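Automation Systems, second year: group project
Report on the visit to the Carnovero workshop

Written by Dindo Dagdag, group 2
With notes from Vasilis Petek

1. Why we made the visit

Our project this term is a small cell for sorting returned packaging. In February we had only the drawings and a simulation, and none of us had stood next to an arm that was moving. Our teacher suggested that we go to the open day at Carnovero in March, where the company Tomutska shows its handling cells to schools and to small factories. Vasilis and I went for the group. The others had a laboratory exam at the same hour.

We had prepared 8 questions in advance. Most of them were about grippers and about cameras at the wrist, because these are the two parts of our design which we were least sure of.

2. What we were shown

The demonstration started at 10.30 in the workshop behind the offices. The engineer first explained the safety rules, and then the arm was set to work slowly on different objects. We were allowed to stand behind the yellow line and to follow the wrist camera on a screen.
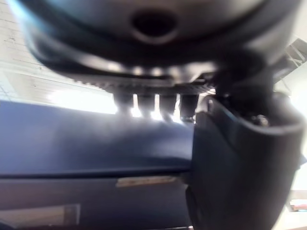
The engineer told us that the choice of finger is made before the choice of arm. At Tomutska they begin with the list of objects, then they decide the opening and the force of the gripper, and only after this they look in the catalogue for an arm. In our project we did the opposite. We took the arm which the school already has and we tried to find a gripper for it. I think this explains why our simulation had so many failed grasps with the wider boxes.

We also asked about speed. The answer was that the cycle time on the paper is not so important for a school project, and that we should first obtain 600 cycles without stopping, even if they are slow. Vasilis wrote this down and it is now one of our targets.

3. The control software

The cell is programmed with a package called Muris. The operator makes a sequence from blocks, and each block can be opened and changed in text. It looked easier than the tool we use, but we saw it only for a short time and I do not want to judge it too much. One thing we liked is that every step has its own time limit. If the step takes longer, the arm goes back to a safe position and waits for a person.

The images from the wrist go to a second program, Awad, which stores them together with the positions of the joints. The engineer said that they look at these recordings when a customer reports a fault. He advised us to save ours from the first day, also the bad ones.

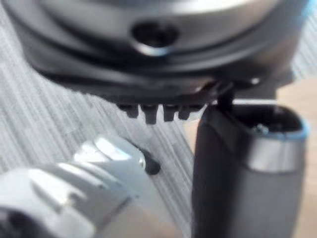 Page last changed: March, by D. Dagdag

4. Questions and answers

We did not have time for all our questions. The answers which were most useful for the group are these.

Is one camera enough? For our task probably yes, but the parts of the gripper will hide something in almost every position. We should plan one more view from the side.

How often must the camera be calibrated? After every collision, and after every change of the fingers. We had planned to do it only once.

Can the fingers be printed at school? Yes, for light objects. We should print spare ones.

5. What we will change

We will add the second camera to the drawing, and Vasilis will make a new support for it. I will put time limits in our program, in the same manner as in Muris. The list of objects must be written again with the real dimensions, and the whole group should do this before we order anything. The cost of the second camera is still missing in our budget table.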